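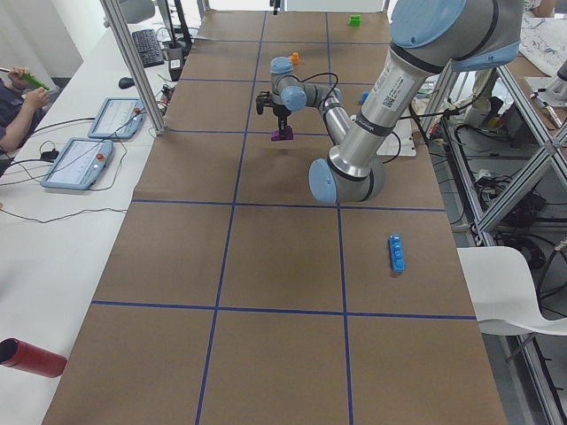
Graltance Dual-Arm Sorting Cell

Print this page | E-mail this page

Category: Robotics > Benchtop Cells > Training & Evaluation

The Graltance cell is supplied by Ristoden as a two-arm package for pick-and-place evaluation on small parts. Each arm has its own controller and teach pendant, with an emergency stop on the pendant housing. The arms can be programmed independently or linked through the Onditz scheduler – the licence covers 3 seats.

Standard grippers are two-finger parallel type. Finger stroke is 100 mm, adjustable in software. Work zones are taught as a rectangular grid of up to 16 cells, and a taped paper overlay is adequate for set-up. Re-teach the grid origin whenever the overlay is replaced.

Revision C firmware, released in October, corrects a fault in which the second arm held its last waypoint after a zone conflict. Units with serial numbers below 432 require a controller board swap before updating.

Not included: bench, extrusion framing, cable trays. Lead time is about eight weeks. Colour options are not available.

Technical enquiries: Kazuhiro Hirose, Applications
Spares and service: Kadir Işık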